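KEDAU YOUTH STRING ORCHESTRA CHOSEN FOR STATE FESTIVAL OF SCHOOL MUSIC

KEDAU - The Kedau Youth String Orchestra has been selected to perform at this year's state festival of school music, the Kedau School District announced this week. It is the first time in 6 years that an ensemble from the district has been invited to the festival.

The orchestra will play a full program of its own on Saturday afternoon at Plarneo Hall, which seats 1,260. Doors open at 1:30 p.m., and the concert begins at 2 p.m. Admission is free, and tickets are not required. Seating is open except for the front row, which is held for festival staff and for guests who need step-free access.

The ensemble has 50 players in grades eight through twelve, drawn from Kedau High School and Dewulf Middle School. Students audition for their places each fall and rehearse before classes begin in the morning. Violins, violas, cellos and basses are all represented, and older students lead each section.

Ensembles were chosen from recordings sent to the festival office. The Kedau players submitted two works, a suite for strings in four movements and a slow folk song setting arranged by the orchestra's own director. Listeners heard the recordings without being told which school had sent them. In written comments returned to the district, they praised the warmth of the lower strings and the care taken with soft passages. They also advised the group to hold back the tempo in the last movement of the suite, and rehearsals this month have followed that advice.

"These students have earned this invitation through steady work over a long period," the district said in a statement. "We are proud of them, and we are grateful to the families who drive them to school in the dark all winter. We hope many people from Kedau will be in the hall to hear them."

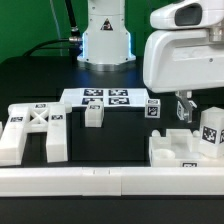 The Saturday program will open with the suite and will continue with the folk song setting, a short dance for violins and violas, and a new piece titled "Deline." The new piece was written for the orchestra and will receive its first public performance at the festival. It runs nine minutes and is built on a single rising pattern that begins in the basses and moves up through the sections. The score asks for a plain stage picture, with the players in black and the lights low, and students who helped plan the lighting have asked for a color close to the thin strips of blue light on the white base of the robot arm. The district has passed that request to the hall. The concert will close with a march that the orchestra has played at every spring concert since it was formed.

The full orchestra will leave Kedau on Friday morning and spend 2 days at the festival. Friday is given over to a stage rehearsal, a sectional class for each instrument and an evening concert by the festival chorus, which the students will attend as listeners. On Saturday morning the players will have a short warm-up in the choir room behind the stage before the hall is opened to the public.

Travel, lodging and meals for the students are covered by the district's activity fund and by income from the winter concert. Families will not be charged. Students should bring their concert clothes in a garment bag, along with a folding stand marked with their name. Basses and cellos will travel by truck and must be in the Kedau High School music room, in hard cases where possible, by 5 p.m. on the day before departure. Bows should be loosened and packed with the instrument. Players who need a spare set of strings may ask for one when they drop off their instruments.

Students taking part will be excused from Friday classes. Written work due that day should be handed in beforehand or arranged with the teacher concerned. A permission form and a medical form are needed for every student, including those who have already turned in forms for the winter concert. Both may be picked up in the main office of either school.

People who cannot travel to Plarneo Hall will have a chance to hear the same program at home. The orchestra will give a preview concert in the Kedau High School auditorium at 7 p.m. on the Tuesday before the festival. The preview is also free. "Deline" will be played there as an open rehearsal, with the director stopping the orchestra to work on certain passages, and the remaining works will be played straight through. Parking is available in the east lot, and the side entrance nearest the gym will be open.

Donations will be accepted at the door on Tuesday. All money received will go to the district's instrument loan program, which lends violins, violas, cellos and basses to students who do not own one. The program also pays for yearly repairs, new bridges and bow rehairing. Residents who have a string instrument in playable condition and would like to give it to the program may bring it to the auditorium that evening or call the music office during school hours.

Auditions for next year's orchestra will be held in May. They are open to any student in the district who will be in grades eight through twelve in the fall. Each student will be asked to play a scale, a prepared piece of his or her own choice and a short passage at sight. Prior orchestra experience is welcome but not required. Sign-up sheets will be posted outside both music rooms in April.

About the Kedau Youth String Orchestra

The Kedau Youth String Orchestra is a program of the Kedau School District. It presents a winter concert and a spring concert each year, and its members also play in small groups at school and community events. Questions about the festival, the preview concert or the instrument loan program may be directed to the music office at Kedau High School.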